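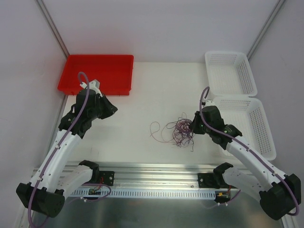 Sprechnotizen: Kabelreste sortieren, Werkstatt-Treff Pretau
Dauer: 25 Minuten, danach Fragen

Einstieg
Kurz begrüßen, Dank an Alcides Usuga für den Raum. Frage ans Publikum: Wer hat zu Hause eine Schublade mit Litzen, die keiner mehr auseinanderbekommt? Handzeichen abwarten.

Der Arbeitsplatz
Helle Tischplatte, am besten weiß. Dünne Adern in Violett oder Dunkelrot sieht man darauf sofort, auf der alten Werkbank in Flokau haben wir ständig welche übersehen.
Das Knäuel kommt in die Mitte. Behälter an den Rand, damit vorne Platz bleibt. Bei uns: flaches rotes Tablett hinten links, zwei weiße gelochte Körbe hintereinander auf der rechten Seite.

Was wohin kommt
Rotes Tablett: alles, was noch geprüft wird.
Hinterer Korb: brauchbare Stücke ab 32 cm.
Vorderer Korb: kürzere Stücke bis 5 cm hinunter. Der Rest geht in die Kupfersammlung.

Entwirren
Nicht am dichten Kern ziehen. Außen anfangen, bei den Strängen, die schon abstehen. Einzeln herausführen, gerade hinlegen, erst dann den nächsten nehmen. Wenn es klemmt: Knäuel wenden und von der anderen Seite weitermachen. Schere nur im Notfall.
(Hier das Musterknäuel herumgeben, Rückgabe bis zur Pause!)

Zeitbedarf
Beim Durchgang im Juni bis zu 21 Minuten für ein faustgroßes Knäuel. Mit Übung geht es schneller.

Aufbewahren
Gleiche Farben locker bündeln, Papierstreifen darum, Länge draufschreiben. Gustetti nimmt Klettband, geht auch, kostet aber. Die Liste von Rivadeneyra liegt am Ausgang.

Fragen
Häufig: Was tun mit verzinnten Enden? Abschneiden, Länge neu messen.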